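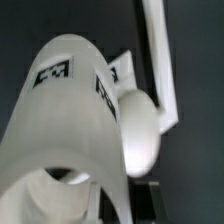
About Dornitz

We write software for robot arms: perception, calibration, motion planning, and the unglamorous tooling that sits between them. We don't build arms and we don't sell grippers. If a customer wants a complete cell, we send them to an integrator and offer to argue with that integrator on the customer's behalf.

Most pages like this one open with a claim about the future of work. We have no useful opinion about the future of work. We do have opinions about camera calibration, and if you are thinking of hiring us, those are the ones you should check.

How we started

Dornitz began as a repair job. A packaging plant had bought a vision system that was supposed to find parts in a bin, and it found them very well in the morning. By mid-afternoon the arm was closing on air. The vendor blamed the lighting, the lighting supplier blamed the vendor, and we were asked in to write a report.

The report was short. The camera bracket was warming up and bending a little, and the software had no way of noticing that the camera was no longer where it had been told it was. It went on publishing positions with a confidence score of 0.9-something all day long. We wrote a small program that compared where the gripper should be with where the camera saw it, and stopped the line when the two disagreed. That program, much rewritten, is now Witell.

We have distrusted confidence scores ever since.

What we make

Witell checks calibration while the robot is working. It uses printed square markers fixed to the hardware, at least one of which should be in view from wherever the camera happens to be. People sometimes ask why we still bother with markers when a neural network can estimate the pose of a gripper without them. We've tried several of those networks. They are good, and some are very good, but when one of them is wrong it tends to be wrong smoothly, and you find out from the dent. A marker is either decoded or it isn't. Markers do have their own problems. They read badly at steep angles, they distort when they wrap around a curved shell, and a coded square that is partly hidden is worth nothing to the decoder. Witell throws away any detection it can't defend and records why it did so.

Avia is our planner. It takes a goal, a model of the cell, and a time limit, and it returns a path or a refusal. We are a bit proud of the refusals. Our regression set holds 400 planning problems collected from real cells, and 107 of them have no safe solution. A planner that "solves" one of those fails the build. We added them after an early version of Avia found a clever route through a cable tray that was missing from the model. That was our mistake, and it cost a customer a morning.

The tooling has no product name. It covers log replay, a viewer, a format checker, and a script that asks whether you really meant to change the tool offset. Customers get all of it with either product.

What we don't claim

We don't claim our software is intelligent. Avia searches, Witell measures, and both of them can be fooled.

We don't publish a success rate on the front page. A success rate depends on the parts, the light, the gripper, the floor, and who gets to decide what counts as a failure. We'll give you one for your cell, after we have run in your cell, along with the logs it was worked out from. If another supplier gives you a number before seeing your parts, ask them which parts it describes.

We don't say "plug and play." Getting Witell running usually means a visit, a day of printing and sticking markers, and a second day of peeling off the ones that were put in the wrong place.

We do use learned models in a few spots, mainly for finding objects we can't put a marker on. Their output is treated as a suggestion, and a geometric check has to agree before the arm moves.

How we work

We are 15 people, most of us engineers, in one building with the robots downstairs. Everyone who writes code that moves an arm spends part of each month beside that arm, with a hand near the stop button. New planning code runs in simulation first, then at 40 percent speed on our own hardware, then at full speed. Simulation has told us plenty of nice things over the years that the hardware did not confirm, so a release needs both.

Every June we pick one thing we believe about our own software and try to break it. Last time it was the belief that two visible markers were always better than one. They are not: a bad second reading seen nearly edge-on was pulling a good first one off target. The fix changed how Witell weighs viewing angle, and the write-up went to every customer on a current license.

Who we work with

Our longest-running customer is Taşdemir, a maker of small cast fittings, whose parts are shiny, nearly symmetrical, and generally unpleasant to look at with a camera. They turned us down twice. The second time they gave us a box of rejected fittings and told us to come back when we could pick those. It took most of a year.

We also work with a handful of university labs, who pay less and complain in more detail.

Working with us

Send a description of the cell, the arm and controller you use, and a log of something going wrong. Short logs are fine. Marketing videos of the cell are no help to us, as they tend to show the good run.

If we think a fixture or a better bracket would solve your problem, we'll say so and there will be no invoice for saying it. Otherwise we will propose a trial on your own hardware, with the pass and fail conditions written down by your people before we arrive.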